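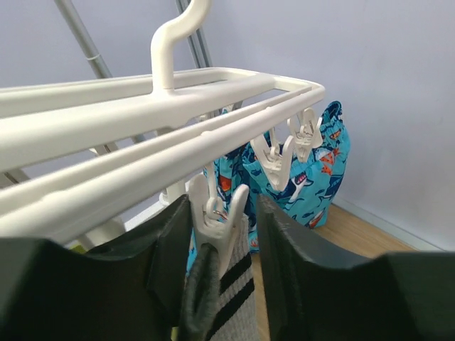

Vidar Hägglund wrote in to say that his shorts kept a crease across the waistband until he moved the clips out toward the side seams, and that the instructions supplied with his hanger had left this out. The positions are now given in 4.3. He also asked whether the frame can be loaded on one side only. See 4.2.

4. Hanging clothes on the clip hanger

This section applies to the Trelero clip hanger, order number 1637, and to the Trelero folding clip hanger, order number 2059. Steps marked "folding type" can be skipped for 1637.

4.1 Before first use

1. Take the hanger out of the bag and remove the paper band from the clips.
2. Folding type: open both halves of the frame until they lie in one plane and the center catch clicks. Do not hang the frame up half open.
3. Wipe the rails and the inside of the clip jaws with a damp cloth. Mold release from manufacture can leave a gray line on light fabric.
4. Open and close each clip once. The jaws should meet along their full width.
5. Check that each clip hangs freely from its loop and is not twisted around the one next to it.
6. Place the hook over a rod or line. The hook must sit with the full depth of its curve over the support.

Note: The hook fits round rods and ordinary clothesline. It does not fit the flat top edge of a shower screen. For flat edges use the Luvora over-door bracket, sold separately.

CAUTION: Do not hang the frame from a lamp, a sprinkler pipe or a curtain wire.

4.2 Loading the frame

The frame hangs from a single point and will tilt toward the heavier side. A slight tilt does no harm. A steep tilt lets the clips slide together and the clothes touch.

1. Wring out or spin all items first. Do not hang dripping clothes on the frame.
2. Start with the heaviest item. Clip it close to the middle, under the hook.
3. Clip the next heaviest item on the opposite side.
4. Fill the remaining clips from the middle outward, changing sides each time.
5. Let go of the frame and see how it settles. If one end drops, move one small item to the other end.

One-sided loading is acceptable for a single light garment, such as a child's swimsuit or one pair of thin shorts. For anything heavier, put a second item on the other side or hang the garment in the middle.

Note: Socks are useful for balancing. Keep a few back until the larger items are in place.

CAUTION: The maximum load is 2 kg, wet weight. Jeans, bath towels and sweatshirts exceed or come close to this limit and should go on a floor rack or a line.

4.3 Swim shorts and other shorts

1. Rinse swim shorts in cool fresh water after a pool or the sea. Chlorine and salt left in the fabric make the waistband stiff.
2. Empty the pockets and turn them out. Shake out any sand before the garment goes near the clips.
3. Squeeze the water out. Do not twist the waistband.
4. Untie the drawcord, if there is one, and pull both ends to equal length.
5. Hold the shorts by the waistband and give them one shake downward so that the legs separate.
6. Attach one clip near each side seam, two finger widths in. Clip through the waistband only, never through the leg fabric.
7. Pull the waistband gently between the clips. It should be straight but not stretched.
8. If the shorts have a mesh lining, reach in from the bottom and pull it away from the outer fabric.

Note: With both clips close to the center, the sides of the waistband fold down and dry with a crease. This is the fault reported above. A crease of this kind comes out if the waistband is dampened and the shorts are hung again as in step 6.

Note: Printed fabric should be dried in shade. Strong turquoise and orange dyes are among the first to fade in direct sun. If shade is not available, turn the shorts inside out before clipping.

4.4 Striped and two-color items

Dark stripes can bleed into light ones while the fabric is wet, most often during the first few washes.

1. Hang striped items singly. Do not fold them over a rail.
2. Clip at the top edge so that water runs down and away from the clip.
3. Leave an empty clip between a new striped item and anything white.
4. Check the jaws afterward. If dye has transferred, clean them as in 4.6 before the next load.

Knitted items may show the pattern of the jaws. Clip them at a seam or hem, where the fabric is thicker, or place a folded cotton handkerchief between the jaws and the knit.

4.5 Taking clothes down

1. Feel the waistband and the seams. These dry last. The rest of the garment is not a reliable guide.
2. Support the garment from below with one hand.
3. Squeeze the clip open with the other hand and lift the fabric out.
4. Unload the two sides by turns, in the same way as they were loaded.

CAUTION: Do not pull clothes down out of closed clips. Pulling opens the loops and can tear thin elastic. Damage of this kind is not covered by the warranty.

4.6 Care and storage

Clean the hanger with warm water and a little dish soap. Do not use bleach or solvent cleaners. Dry any metal parts on the clips with a cloth, especially after use near the sea.

Indoors, the hanger can stay in place between washes. Outdoors, take it in when the last item is dry. Plastic left outside from spring through August becomes brittle at the loops first, and a loop that has turned chalky should be replaced even if it still holds.

For storage, hang the frame by its hook with the clips pointing down. If it must lie flat, gather the clips inside the frame so that no loop is bent under a rail. Folding type: press the center catch and fold the frame upward toward the hook.

4.7 Replacing a clip

Replacement clips are supplied in packs of 4, complete with loops. Clips from the older Cilau series have a narrower loop and do not fit.

1. Take all clothes off the frame.
2. Lay the frame on a table with the hook away from you.
3. Turn the old loop until its gap faces you and press it off the rail.
4. Press the new loop on at the same place until it snaps shut.
5. Pull lightly on the clip. The loop must stay closed.

Replacement clips and frames can be ordered from Ozoliņš. State the order number of the hanger, which is molded into the underside of the frame near the hook.

Section revised 19 Apr 2025. Changes: 4.2 one-sided loading, 4.3 step 6 and first note.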